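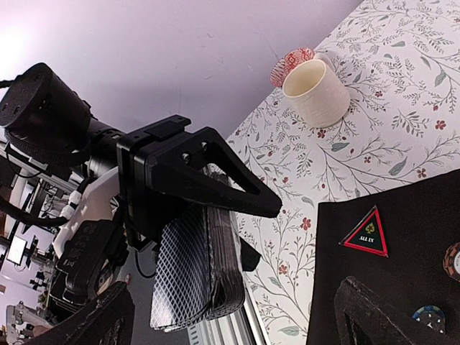
Playing Cards: What Is a Deck?

A deck of playing cards is a small thing, but many games live in it. You can put it in a pocket and take it to your grandmother's house or on a train.

The two sides of a card

Every card has a face and a back. The face tells you which card it is, for example the queen of hearts. The back tells you nothing, and it must be so. All the backs in one deck have the same pattern. Many decks have diamonds that cross each other, white lines on dark blue or on red. If one back looked different, your friends would know which card you hold, and the game would be spoiled.

How many cards?

The usual deck has 52 cards, and often 2 jokers are added. There are also other decks. For the game of pinochle, people use 48 cards. It has no small numbers, but each card comes two times.

Look at the edge

One card is very thin. When you hold the whole deck together, you see the edges as many fine lines, like the pages of a book. Good cards bend a little and become flat again. They are also smooth, so they can slide over each other when you shuffle.

Try it yourself

Put the deck on the table with the faces down. Push the cards together until the sides are straight. Now stand the deck on its long edge and hold it lightly between your thumb and one finger. If you press too little, the cards fall. If you press too much, they bend and may jump out! Ask a friend to try it also.

Words to learn

Shuffle: to mix the cards.
Deal: to give cards to the players.
Suit: one of the four families, which are hearts, diamonds, clubs and spades.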